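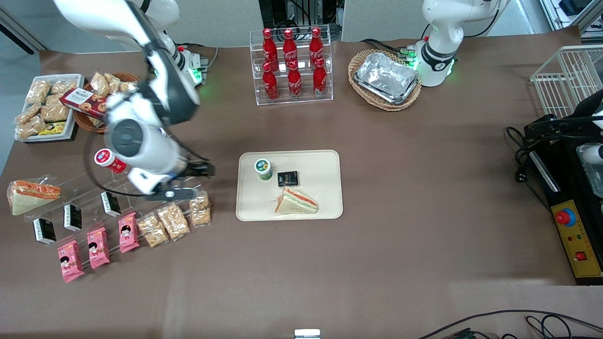
Figure 1. Tray with a sandwich and a small yogurt cup; a second cup stands on the clear display stand.

Usness: An Outlining Tool for Short Fiction
Project report, Rima Nasrallah

1. Purpose

Usness is a small program that stores a short story as a set of scene cards and checks the order of those cards against a list of plot dependencies. It was written for students in the Hadport evening fiction course, who draft in an ordinary word processor and keep their outlines in a separate file.

2. Method

Each card holds a title, a point-of-view character and a summary limited to 400 characters. The writer marks which cards depend on others — a confession, for instance, depends on the scene in which the lie is told. The program sorts the cards and flags any that come before something they depend on.

Testing used 33 outlines from the course. Six had been written in Lema, whose export format drops line breaks, and these were re-entered by hand.

3. Results

The checker flagged ordering faults in 14 outlines. Most involved flashbacks, which the first version treated as errors. A "told out of order" setting was added in June and removed the majority of these flags.

Sorting time was not noticeable below 300 cards. No outline in the test set came near that size.

4. Remaining work

Subplots that share a card are still listed twice. Merging two outlines is not supported.

Last updated: June

Related reports
Stisgate: Name Tracking in Long Drafts
Word Counts by Scene
Importing Lema Files

Contact | Copyright Rima Nasrallah | Back to top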